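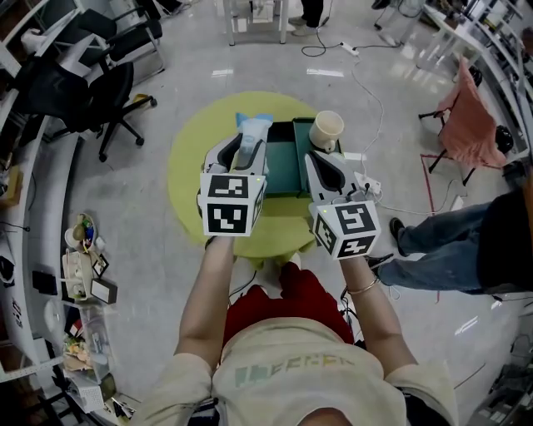
How often should you clean the finger pads on a pair of hand-held grippers? Every 50 grasps is a good habit, and every 100 is as far as I'd let it slide.

I love this job, and I think it gets far too little respect. At Mastcombe we keep two Pedeo grippers going, and most of the talk is about software. Fine, software is fun! But the pads are where the machine meets the mug, and a greasy pad will spoil a morning faster than any bug I've met.

My routine is short. Wipe both pads with a damp cloth, dry them, then close the fingers slowly and look for a gap. If the tips don't meet, loosen the 2 mm screw, nudge the finger over and tighten it again. After that come the marker cubes — dust them, check that they sit square, and press on each corner. A cube with a little wobble will give you bad position data all day long, and it looks perfectly healthy while it does it.

Some people swap pads on a calendar. I'd much prefer a log. Ours is a Plinico notebook with a pencil tied to it, and it shows our pads lasting up to 2000 grasps before the curve starts to flatten. Mugs are easy on them. Thin plastic bags are harder, and a worn pad lets the plastic slide right through.

So please, give the person with the cloth ten quiet minutes before the first run. It's lovely work — you get to know the feel of each gripper, and the left one on our bench still closes a hair stiffer than the right. I'm going to try a lighter grease on it in September.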